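Local Remembrance Days: Frequently Asked Questions

Giltow Civic Calendar Office -- guidance for residents and community groups

What is a local remembrance day?
It is a date entered in the town's civic calendar to mark a person, a group or an event of public importance. Entry in the calendar allows the day to be observed in council buildings and listed in council notices. It does not create a bank holiday, and employers are under no duty to close or to give paid leave.

Who can propose one?
Any resident aged 16 or over, or any group with a postal address in Giltow. Groups based in Skiststead may apply if the event being marked took place in both towns.

How many signatures are needed?
507. The figure is fixed by the calendar rules and is not adjusted each year. Signatures collected on paper and online are added together, and duplicates are removed before the total is checked. A proposal that falls short is returned with its signature sheets and may be sent in again.

When is the deadline?
Proposals for the following year must arrive by the end of February. Anything received later is held over to the next round.

Can a day be proposed for a living person?
No. Where the proposal concerns one person, at least 30 years must have passed since their death. There is no waiting period for events.

Does the subject have to be local?
No, but the form asks for a statement of local connection. The Juška Day entry, for instance, was accepted on the basis of the families who settled here after the strike at the Avano works. A campaign, a march or a court case elsewhere can qualify if people from the town took part or were directly affected.

What if the proposed date is already taken?
Two observances may share a date. The office will point out the clash and ask whether the applicant wishes to move, but will not move the date itself.

Is there any funding?
A small grant is available for the first year only, up to 3000 pounds. It may be spent on hall hire, printing, speakers' travel and access costs such as sign language. It may not be spent on food, alcohol or party political material. Receipts must be kept and sent in within 8 weeks of the event.

Can elected members speak at an event?
Yes, except in the period before a local election, when council-funded events must not give a platform to candidates. Events paid for entirely from private funds are not covered by this rule, though the spending may count towards a candidate's limit.
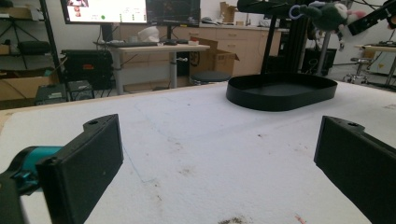
Do schools have to take part?
No. Schools receive the calendar each summer and decide for themselves. Teaching notes may be supplied by the applicant but are not checked by this office.

Can an entry be removed?
Yes. Removal follows the same steps as a proposal, with the same number of signatures. An entry also lapses if no public event has been recorded for five years running -- a reminder is sent in the fourth year to the last known address.

Can a refusal be challenged?
A request for review must be made in writing and must say which rule is thought to have been wrongly applied. Disagreement with the rules themselves should be raised through the yearly consultation.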